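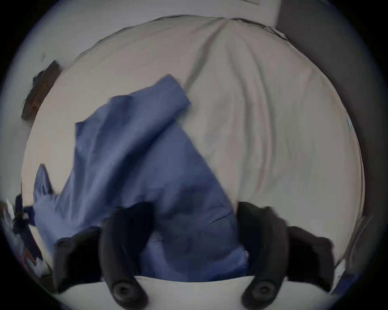 Salian, the serviced accommodation operator, has changed the way beds are stripped and remade across its Grikance site, with new linen handling rules in force from 02/02/2024. The rules cover the order in which bedding comes off the bed, where it may be put down, and how coloured items are kept apart from whites before they reach the laundry. Under the previous routine, coloured pieces were often bunched up on top of the white sheet, as with the crumpled blue cloth on the mattress, and the whole lot was then rolled together and carried out in one bundle. The new procedure requires each coloured item to be lifted off separately and bagged before the white sheet beneath it is touched.

The site has 34 rooms let on short stays. Linen is supplied and washed under contract by Bokalent, which handles roughly 3,000 pieces a month from Grikance. Bokalent had asked for the change after a rise in the number of white sheets coming back from the wash with a faint tint. These sheets are not torn or worn, but they can no longer be graded as white and are taken out of circulation early.

Mixed bundles were found to be the main source of the problem. A small coloured item rolled inside a large sheet is hard to detect at the sorting table, particularly when the sheet has been knotted for carrying. A pillowcase takes up very little space once compressed, and the weight of the bundle gives no useful indication that it is there. The sheet then goes through a hot white wash with the coloured piece still inside it.

The revised routine has 3 stages. Pillows are stripped first and placed on the chair or luggage stand. Blue and other coloured pieces are then taken off the bed, shaken once, and put into the coloured bag. The white bottom sheet comes off last, drawn in from the corners towards the middle, and goes into the white bag without being knotted. Duvet covers are treated as white unless they carry a coloured border, in which case they go in with the coloured pieces.

Nothing is to be placed on the floor at any stage. This was already the rule at Grikance, although it had been applied unevenly in the smaller rooms, where there is little free surface once the pillows have been moved. In those rooms the coloured bag may be hung from the door handle while the bed is being stripped.

Shaking out is included for two purposes. It opens up folds in which small objects can lodge -- earrings, charging leads and remote controls are the usual finds -- and it lets the cloth lie flatter in the bag. Linen that is packed in tight, twisted lumps does not separate well in the drum, and the inner folds may not be rinsed properly. Bokalent's guidance is that a piece should be able to fall open under its own weight when lifted by one corner.

Damp items are handled separately. Any piece that feels wet is to be kept out of both main bags and placed in the lined tub on the trolley, whatever its colour. Dye transfer can take place before washing if damp coloured cloth is left pressed against white cotton, and linen at Grikance may stand for up to 2 days between collections. The tub is emptied at the end of each shift and its contents are hung in the drying room until the van arrives.

Marked linen is also covered. A stained piece is folded with the mark on the outside and laid at the top of the appropriate bag, so that it can be picked out at the laundry and treated before the main wash. Staff are asked not to apply stain remover in the room. Some products set the mark when followed by a hot wash, and Bokalent cannot tell from the cloth which product has been used.

Making up the bed is largely unchanged. The bottom sheet is spread with the centre crease along the middle of the mattress, tucked at the head, pulled tight towards the foot and finished with folded corners. Long diagonal wrinkles after tucking generally mean that one corner has been pulled harder than the one opposite, and the sheet should be released at the foot and set again. Smoothing by hand from the middle outwards removes shallow creases but will not correct a sheet that has been laid off centre.

Coloured pillowcases and runners are now added only when the white layers are finished. They had previously been left on the bed while the sheet was being fitted.

Bags for the scheme are supplied by Vulari. The white bag is plain and the coloured bag has a blue drawstring, with the same cloth and capacity used for both. Each is closed when two-thirds full, a limit set to keep the load manageable on the stairs at the older end of the building, where there is no lift.

Rejected sheets will be recorded by Bokalent at each collection and the figures passed to Salian monthly. The arrangement will be reviewed in August, when the laundry contract is also due for renewal. Salian's other sites will stay on the existing routine until then. Sheets already withdrawn from Grikance are being cut down for use as dust covers and cleaning cloths.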